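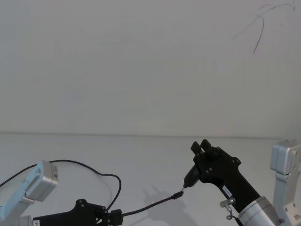

The Small Work of Short Cables

Workshop & Home Office | 4 min read

November 15, 2023

Paweena Nakpan has been making and mending low-voltage cables since 2011, first at her kitchen table and then in a rented unit behind a tile showroom. Her shop is called Ongart. It sells short leads for lamps, small speakers and sewing machines, and it repairs the ones people mail in. In June the shop finished 628 cables, a record for a business with two employees.

Most of the work comes down to putting a thin plug into a small connector and making sure it stays there. A customer who does this once a year at the back of a desk may not think much about it. Nakpan does, and she has opinions on every part of the job, starting with where it is done.

Her first bench was dark oak, bought at an estate sale. Black cable vanished on it. So did black screws and black plug tips, and one winter she spent most of an evening looking for a connector that was sitting by her elbow. She sold the bench and bought a white top from Trokdale for $200. The wall behind it was painted to match.

White shows every mark, and she wipes it down at the end of the day with a damp cloth and a little dish soap. Solvents dulled the finish on the first one. She keeps the soldering iron on a different table.

The second rule concerns length. A cable that is too long for the job pulls on its own plug, and one that is too short does the same thing faster. Nakpan cuts most of her leads to 1000 millimeters, which suits a lamp on a side table. For anything that sits on a desk she goes shorter.

She lays a cable down before she plugs it in. If it came off a tight coil it will want to go back to that shape, and forcing it flat only moves the bend somewhere else. She lets it lie in wide curves for a while, turns it over once, and works from the middle toward the plug.
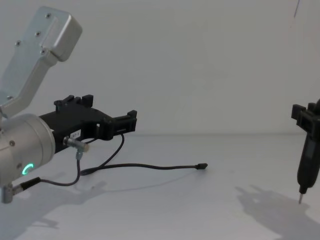

Screws are the other half of the job. Many of the housings that come in for repair are held shut with four of them, often painted over or stripped by an earlier attempt. Ongart uses electric screwdrivers for closing up and hand drivers for opening. Nakpan says an electric driver should be upright before the bit touches the screw, and that the last half turn is better done slowly. She buys her bits from Ditanex in packs of 13 and throws them out when the tips round off.

Connectors get a light first. If there is lint in the socket, a wooden toothpick usually takes care of it. The plug should be held by its body, close to the end, and moved straight in. When it stops early she pulls it out and looks again.

"People push," she said. "Then they mail it to me." 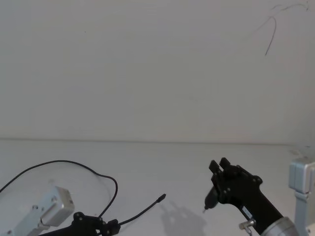 A thin black cable makes a broad loop over the white tabletop.

Storage at the shop is simple. Finished leads go into Ravby drawers, the shallow kind, sorted by plug size. Each is coiled to the width of a hand and held with a cloth tie. Nakpan stopped using wire twist ties after finding dents in the jackets, and she does not wrap anything around a power adapter.

At home she is less strict. There is a drawer in the hall with old phone leads in it, and she has been meaning to go through it since the spring. 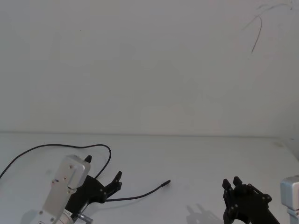 Faint scuffs and gray smudges on a white worktop.

For readers setting up a corner for this kind of work, she suggests a pale surface, a lamp that can be moved, and enough depth to lay a cable out with room to spare. A secondhand kitchen counter will do. Repairs at Ongart are taken by mail, and the current wait is two weeks.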